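Nov 29, 2018

## Table arrangements for the Ortner Room

The Kemance Society has completed the first part of its work on the table arrangements for the Ortner Room, which reopened to members in October. The grant of £2,000 received from the Nimska Fund covers pots, artificial flowers and storage. Regula Gruber has been responsible for the choice of flowers, and Nerys Sayce for the layout of the tables.

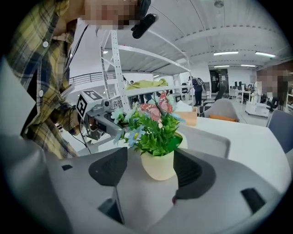

Members had asked for arrangements which could remain in place through the winter without watering. It was therefore agreed that artificial plants would be used throughout, and that each should be low enough for people seated opposite one another to hold a conversation. The cream pot with dense green leaves and a pink butterfly on top is typical of the style now adopted. Butterflies may be moved from one pot to another, but they should not be taken out of the room.

Daisies in pale blue were preferred to the stronger colours shown in the Cokum catalogue. They are to be gathered with their leaves and held by the stems while a pot is being prepared -- the petals mark easily and should be handled as little as possible. Leaves which hang below the rest may be left as they are or tucked in, as the arranger thinks best.

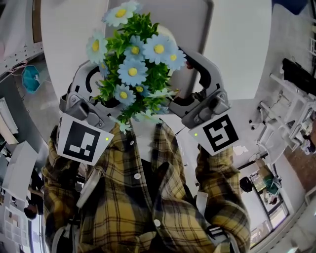
## Care and storage

Arrangements should be dusted every 3 weeks with a soft, dry brush. Polish and sprays must not be used. Spare stems are to be laid flat in the boxes provided, with no more than 19 to a box.

Members wishing to help with the remaining tables are asked to give their names to Nerys Sayce at the Society's office.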